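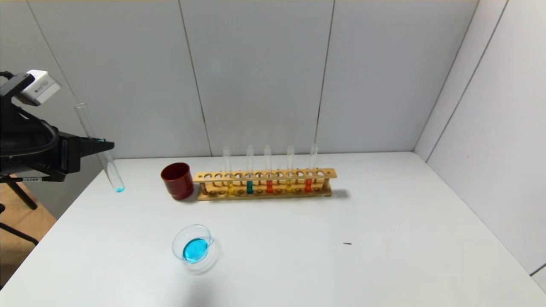 ## Práctica 5. Manejo de tubos de ensayo y gradillas

Asignatura: Técnicas básicas de laboratorio. Apuntes de Clodagh Phelan, revisados por Finbarr Ó Súilleabháin. Sesión de los miércoles, laboratorio Grindavside.

### 5.1 Material

- Gradilla de madera de una fila, con listón superior perforado y base inferior.
- Tubos de ensayo de vidrio transparente, fondo redondo, sin tapón.
- Disoluciones de colorante alimentario: amarilla, rojo-anaranjada y azul turquesa.
- Vaso de precipitados de 1000 mL para residuos.
- Pipetas Pasteur, una por color.
- Rotulador permanente y papel absorbente.

Las disoluciones no son tóxicas, pero manchan. Bata y gafas obligatorias durante toda la sesión.

### 5.2 Volumen de trabajo

El tubo de ensayo no es material volumétrico. Se emplea para observar, mezclar o calentar cantidades pequeñas. En esta práctica el líquido no debe superar el tercio inferior del tubo. Con volúmenes mayores la agitación manual deja de ser segura y el menisco queda oculto tras el listón de la gradilla.

Para comparar colores interesa que el nivel sea parecido en todos los tubos. A igual concentración, una columna de líquido más ancha se percibe más oscura; por tanto, no se mezclan en la misma serie tubos de distinto diámetro.

### 5.3 Colocación en la gradilla

1. Situar la gradilla paralela al borde del fondo de la mesa, con espacio libre delante.
2. Numerar las posiciones de izquierda a derecha. La numeración corresponde al orificio y no al tubo.
3. Dejar orificios vacíos entre tubos. Facilita la extracción y evita el roce de las bocas.
4. Introducir cada tubo en vertical hasta que el fondo apoye en la base.
5. Anotar posición y color en el cuaderno antes de retirar ningún tubo.

Los colores pueden repetirse dentro de una misma serie. En la fotografía inicial hay dos tubos con líquido amarillo y dos con líquido rojo-anaranjado, de modo que el color no basta para identificar la muestra.

### 5.4 Inclinación

Al inclinar un tubo, la superficie libre del líquido permanece horizontal y el nivel aparente sobre la pared cambia. Consecuencias prácticas:

- La lectura del nivel se hace siempre con el tubo vertical y el ojo a la altura del menisco.
- Con poco líquido, este queda recogido en el fondo redondo aunque la inclinación sea pronunciada.
- La boca del tubo no se orienta nunca hacia una persona.
- El tubo se sujeta por el tercio superior. Una presión excesiva puede fracturar el vidrio.

### 5.5 Registro

Cada pareja completa la tabla siguiente, con una fila por tubo:

| Posición | Color | Altura vertical (mm) | Observaciones |
|---|---|---|---|
| | | | |
| | | | |

La altura se mide con regla desde el punto más bajo del fondo. Resolución: 1 mm. No se admiten valores estimados a ojo.

### 5.6 Recogida

Vaciar los tubos en el vaso de residuos, enjuagar tres veces con agua del grifo y una con agua destilada. Escurrir boca abajo. La gradilla de madera no se sumerge: se limpia con un paño húmedo y se seca al aire. El vidrio agrietado va al contenedor específico.

Entrega del cuaderno: antes de las 12 h del día siguiente, en el casillero de Phelan.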